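Bench Automation Board » Standards and Good Practice » Reset rules for two-arm tabletop cells

Thread: How strict is your reset between episodes?
173 views, started 2025-02-18

tapeline_ed wrote:
We're rewriting the house rules for our two-arm cell and I've been handed the section on resets, presumably as punishment. The current version is one sentence: "Return the table to its starting state." Three operators, three starting states. Before I write something everyone will ignore, what do you all require?

Ruangrit_bench wrote:
Tape at the table corners, a printed layout card, and the operator signs off before the arms are enabled. We had 3151 episodes logged before anyone asked what "cups at the back" meant. I threw out 462 of them. It was a quiet week in the office.

mildtorque wrote:
Signing off on cups. Next you'll want them notarized. If a policy falls over when a cup moves a finger's width, I'd like to find that out at my own bench and not at the customer's. Let the layout wander.

Ruangrit_bench wrote:
Let it wander on purpose, then, and write down how far. "Dave was in a hurry" is not a distribution.

Wiroj Jitpraphai wrote:
I keep the rulebook for the Varness cell, so I'll take the blame for it. Our start check has 2 pages, down from a good deal more. The parts people read are these.

1. Cups upright, mouths up, side by side near the back edge. Order from the left is blue, green, pink. Corner tape stays put.
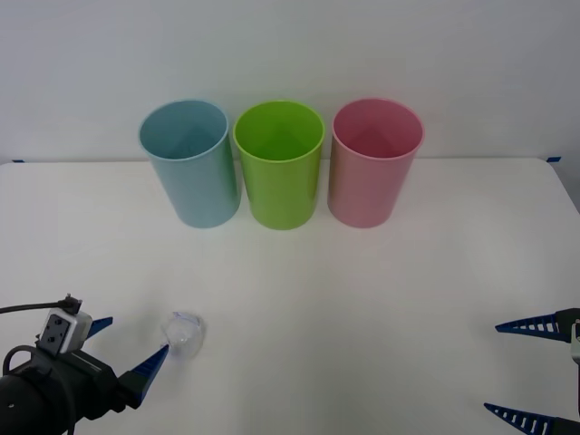 2. Grippers open and clear of the cups before anyone reaches in. Reaching in means motion disabled at the controller. "It looked parked" is what people say while filling out the form.

3. Clear objects get a line of their own in the log. Crumpled see-through plastic on a white tabletop is a rotten thing to find, for the camera and for me.

4. If you changed something, say so in the notes. One word will do.

mildtorque wrote:
No complaint about 2. But your blue cup is leaning a bit to the left. Does that pass?

Wiroj Jitpraphai wrote:
It passes. The rule says upright, and I'd call that upright with an attitude. I tried putting a tolerance in degrees in the July draft and people started bringing protractors.

trenov_nights wrote:
We go the other way at Trenov – software picks the layout and the operator copies it from a screen. Works fine until somebody copies the one from the previous episode. I'd still do that over a fixed row, which trains your arms to be very good at one row.

Ruangrit_bench wrote:
Fixed row for acceptance runs, random for training. Two separate cards. I don't see why this has to be a fight.

mildtorque wrote:
It's a forum.

tapeline_ed wrote:
Stealing rules 2 and 4 word for word. I'll go with two cards and leave degrees out of it. Does anyone running Muneo controllers know if the motion disable gets written to the episode log, or do I have to add a box to tick?

trenov_nights wrote:
Ours didn't by default. Add the box.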